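The Harbor Set

Gülizar Tokgöz bought the harbor set on a Saturday in April, from the toy store on the corner in Rirnavport. The box said 500 pieces, ages eight and up. It had a crane, a tugboat, a lighthouse with a lamp that turned, and one harbor master in an orange vest.

Her nephew Tuncay was thirteen days into a broken leg and had read everything in the apartment. He opened the box on the couch and poured the bags out onto a tray.

"Dromeo makes better cranes," he said.

"Dromeo costs twice as much."

He started with the tugboat anyway. Gülizar sat in the other chair and sorted the gray pieces from the black ones, which he hadn't asked her to do. 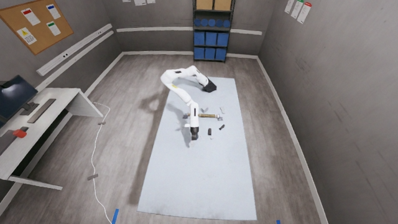 By four o'clock the tugboat was done and the lighthouse was up to its gallery. Step 26 called for a clear round piece to go over the lamp. Tuncay went through the tray twice. Then Gülizar got down on the floor and felt under the couch, where she found a pen and a sock.

"It wasn't in the bag," he said.

"We could call them."

"They take 20 days. Hervé Chevalier in my class waited that long for a wheel."

She went into the kitchen and came back with the cap from a bottle of eye drops. It was cloudy and a little too wide. He turned it over, pressed it down, and it held. He switched on the lamp. The light went around the ceiling, weak and yellowish, with a wobble in it.

"That's not how it looks on the box," Gülizar said.

"No," he said, and turned off the floor lamp so he could see it better.
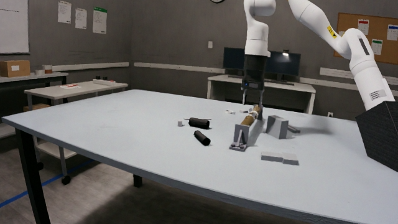 Sunday

The crane took all morning. Tuncay left the harbor master for last and stood him on the gallery of the lighthouse, though the instructions put him on the dock. Gülizar asked who was going to run the crane.

"He can see it from there," Tuncay said, and asked her what was for lunch.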